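I have now read 2 recipe books and one long article that swear a "pinch" is a real unit of measure, and I don't buy it. My pinch and my sister's pinch are different animals. The article, from a kitchen site called Cirkita, says a trained hand will get within a hair of the same amount every time. Trained by whom?

So I tried it one evening in October, with a cheap pocket scale from Pavmont that claims to be good to a tenth of a gram (another claim I'd like to see tested). My 3 pinches came out so far apart that the last was double the first.

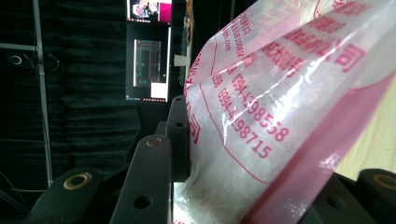 Pink print on a clear bag, phone numbers and all.

The same article wants me to believe coarse grains taste "cleaner" than fine ones. On a tomato, maybe – you get a crunch. In a pot of soup it all dissolves, and I can't see how anyone's tongue would know. Bosum sells a tasting set for exactly this sort of person. I am not sending them money. 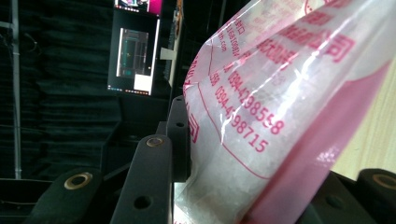
Page last changed: October, 9:40 pm

What bothers me more is the recipe that says "season to taste" after giving the flour to the gram. Whose taste? I've gone back to a level quarter teaspoon, written in pencil in the margin, and dinner is fine.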